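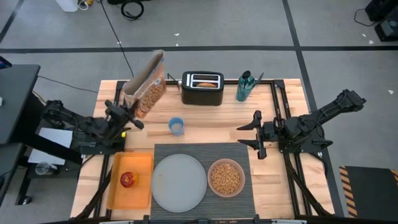
4.2 Portion claims and package size

Earlier work holds that people pour more from larger packages, and the claim is repeated so often that it is rarely checked. We are not convinced. Much of the evidence rests on one-time pours by students who knew they were being watched. A large bag of cereal, such as the one in Figure 3, also differs from a small one in weight, stiffness and how far it must be tilted, and few studies separate these from size itself. Gill and Greco tried to do so in Drestwood with 578 adults, yet 19 of their households shared a kitchen and were still entered as independent cases.

Figure 3. Cereal in its bag, two views. In the second, the bag stands at a corner of the table.

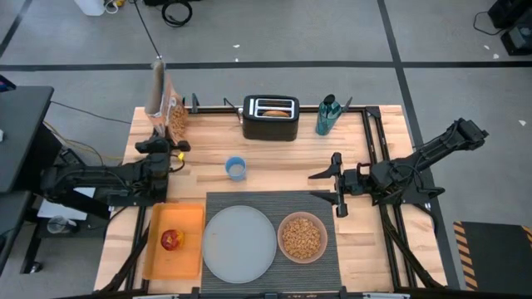

4.3 Reanalysis of the Drestwood data

We dropped the shared kitchens and refitted the model. The size effect shrank by half – and in the November wave it could not be told apart from zero. The McKinnon scale, used for self-reported hunger, did no better. Over 200 respondents gave the same score at all 9 sittings, so we treat it as uninformative.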